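About Us

Rerngate is a small company which furnishes small workrooms. We supply desks, legs for desks, compact refrigerators, shelves and lamps, and we also come to put them in their place. Our customers are mostly offices of two or three persons, music teachers, repair shops, laboratories and people who work in one room of their home.

The company was started by Sheila Hartley, who before this rented a room of nine square meters above a bakery and tried to do bookkeeping there. The desk she bought was too deep for the room. When the door was opened, it hit the corner of the desk, and when the chair was pulled back, it hit the door. She cut the desk with a borrowed saw and made the corner round. This first desk is still with us, it stands in the entrance and the post is put on it.

After this a neighbor asked for the same desk, then a friend of the neighbor, and in September of that year Sheila closed her bookkeeping and took a workshop. Today we have one workshop and one showroom, both on the same yard. I joined as the second employee and I am writing this page because Sheila does not like to write about herself.

What we make

Our best known desk is called the Sunesora. It has a long and narrow top in white, and the front edge is not straight but has a soft curve, so you can walk past it without hurting the hip. We offer the Sunesora in two lengths. The leg is in the form of a T, with one column and one flat foot, and we chose this form so that it is easy to clean the floor under the desk. Customers with carpet can order a wider foot.

The second product is the Policarpio shelf, which hangs above the desk and holds folders of normal size. The third is Grekis, a set of hooks and trays for cables. Grekis sells less than the others but we like it very much, and we will continue to make it.

We do not make refrigerators. We buy them from a dealer and we check that the door can open fully in the place where the customer wants to put it. This sounds like a small thing, but it is the most frequent mistake in a small room. A refrigerator beside a desk is very practical when there is no kitchen on the floor, you only need enough free space between the two to stand and bend down.

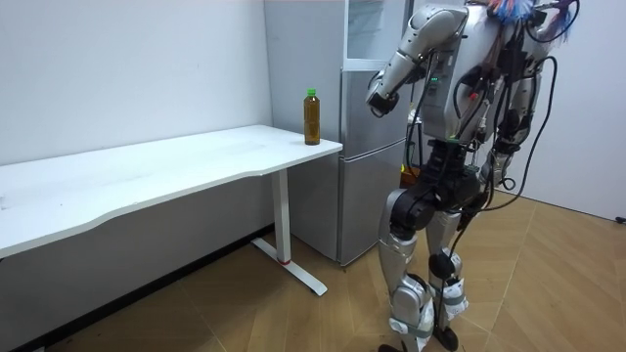

A white desk with curved front edge and T-shaped leg. On the top, a bottle with green cap.

How we work

First you send us a drawing of your room. It can be made by hand, with a pencil, if the measures are written on it. Please measure also the door, the window and the heating, and tell us to which side the door opens. Many drawings come without the door and then we have to write back.

Then we make a plan and send it to you with a price. The price includes delivery and mounting. If you do not like the plan we make a second one, and this is also free. For a third plan we ask a small payment.

On the day of delivery we come in the morning, usually before 9:00. We bring blankets for the stairs. We take all packing material with us when we leave, and if you wish we also take the old desk. Old desks in good condition are given to a school in our district, the others are taken apart and the screws are kept.

Some facts

Last year we delivered 555 desks, and 282 of them went to customers who had already bought something from us before. In our yard we have room for 1000 table tops, but it was never full until now.

Visit us

The showroom is open in the afternoon from 2:00 to 6:00. It is arranged as small rooms, one after the other, and you are welcome to sit down at every desk and stay as long as you need. Bring your own chair if you can, because the height of the chair changes a lot. There is coffee and water. Parking is in the yard, on the left side behind the gate, please leave the right side free for the delivery van.

If you have a question about an order, please write the order number in the first line of your letter. Sheila answers the letters about plans and I answer all the others.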